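Wastik nesting cups, mixed colours: a long review of a cheap thing
Reviewed by Kanchan Joshi
Posted Sat 14 November

I have owned these cups since winter and have been meaning to write them up ever since my cousin Kiran asked, for the second time, whether they were any good or whether she should just buy the clear ones from the supermarket again. I told her I'd send a message, then the message got long, and so now it's a review and she can read it with everyone else. Hello Kiran!

If you haven't come across them, Wastik make a plastic cup in a handful of bright colours and more than one size, sold in mixed packs. You don't get to choose your colours, which put me off at first (I had visions of opening a box full of brown). We bought a mixed pack, then topped it up with another in October after a long weekend with the whole family left us short. Delivery was four dollars each time, a bit cheeky for something that weighs next to nothing, but they did arrive when they said they would.

They live on our square table, the light wood one, between lunch and whenever somebody gets around to carrying them back to the kitchen. I'm fond of that table and it has picked up a few darker scuffs over the years, so I notice what gets put down on it. The colours look lovely against the pale timber. The bright lime green is the one everybody reaches for, and the red is the one that always seems to end up at the bottom.

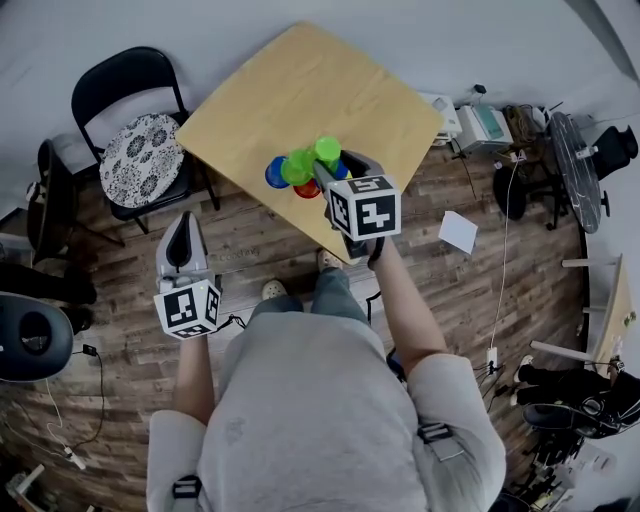
Colours and finish

The colours are the reason to buy these, so I'll be fussy about them. Ours run to red, a royal blue, the lime green and a paler green you can see light through. I assumed that last one was a mistake, or a lime one that had faded on a shelf somewhere, and I wrote to the shop about it. Somebody named Ankit Bhardwaj wrote back very kindly to say that the see-through green is its own colour and people either love it or ask what's wrong with it. I have moved from the second group to the first. With lemon cordial in it, it's the prettiest cup in the house.

The blues took me longer. There's a smaller one that can look quite dark depending on the light, and when you're tidying up in the evening you can easily think you've lost it when it's been tucked in beside the others the whole time. I'd have liked another warm colour in the mix, a yellow or an orange, to balance all that blue and green. My husband thinks I'm being greedy.

After 80 trips through the dishwasher, top rack only (yes, I kept a tally on the fridge, I knew I'd be writing this eventually), the outsides still look good to me. Inside there's a bit of fine scratching where spoons have been at them. The red one took a faint tea stain that came out with bicarb and a soak overnight. I wouldn't put turmeric milk in any of them, though Urmila from next door has done exactly that with her own pack and says it's fine as long as you rinse straight away.

How they nest

The box says they nest, and they do, with a little catch. If you put them together in size order they slide in sweetly and stay there. If you do it the way my family does it, which is to grab whatever is closest and push it into whatever is next to that, you get a leaning sort of bundle with one cup sitting off to the side. It still picks up in one go most of the time. It just doesn't go back on the shelf very well.

They can also grip each other a bit when they've been put away damp. A quarter turn frees them. Please don't tug straight up as I did, or you'll be wiping down the wall.

I measured how much the big one takes, using my good jug, and got 500 millilitres right to the brim. You'd never fill it that far. For a child I'd go half, and for an adult with ice it's generous without being silly. 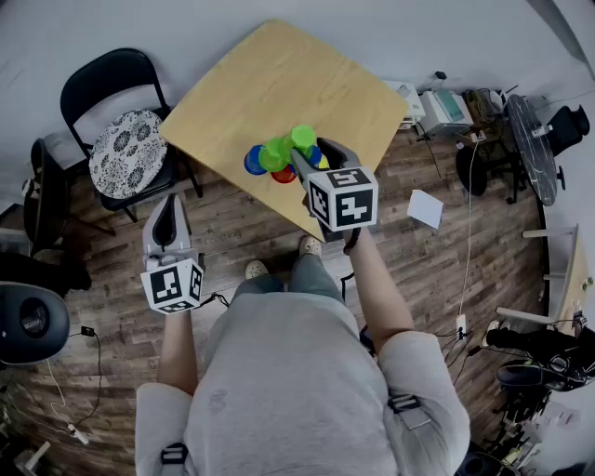 Cups on the square table, with the bright green one on top as usual.

Where we use them

We don't have a proper dining room. We have the one room with the grey walls where everything happens, so the printer is in there, and the office chair, and the round black table with the marble pattern that I bought from Prajapati when I still believed I would keep it clear. The cups get used for water, for juice, for holding pencils, for rinsing paintbrushes (one cup only, and I have told everyone which). They don't mind being moved from job to job, and the floor is hard wood-look planking, so anything that goes over the edge gets a proper test. Ours bounce. They make an awful clatter, mind you, much more than you'd expect from something so light, and if you have a baby asleep in the next room you may want to think about that.

One has cracked so far, a second blue, and that was stood on by Shivam in his work boots, so I don't hold it against the cup.

Compared with the others

Before these I had the Revis tumblers, which are thicker and feel nicer in the hand. They hardly nest at all, and they took up a whole shelf in a kitchen that only has two and a half. They also cost a good deal more for the same number of drinks. If you have the room and you mostly serve adults, buy the Revis. I also borrowed a few of the Pirnmont picnic cups over a weekend and found the rims sharp, so back they went.

Small grumbles

The price sticker on the base leaves glue behind. Eucalyptus oil gets it off.

The lightest cups tip over easily when empty, particularly outdoors, so put a spoon in them if there's a breeze.

And I do wish the shop would sell single colours. I'd happily order a few more of the lime.

Would I buy them again? I already have, once, and I'll probably do it again before Christmas if the cousins are all coming here. Four stars out of five, with the missing one for the glue and the clatter. Kiran, get the mixed pack, and if you don't like the see-through greens, bring them over and I'll swap you.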